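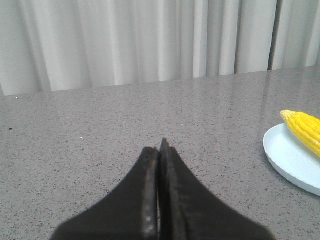 Open day at Rundbridge: Sirko arm, kitchen counter demo

Skusov_3954
Went Monday. Corn on a plate, gray speckled counter, wrist view on a monitor. Fingertips don't line up: right one sits higher. Wear or assembly?

dorkel_b
Wear. Left pad looks scuffed on the inner edge.

Skusov_3954
Scuffing wouldn't shorten a finger. I'd check the mount. 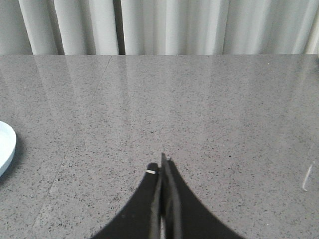
Wrist view, fingers together, clear item at right

siwanp
Glossy stone plus clear plastic or glass is hard on depth. Did they say which sensor?

Skusov_3954
No. I asked twice.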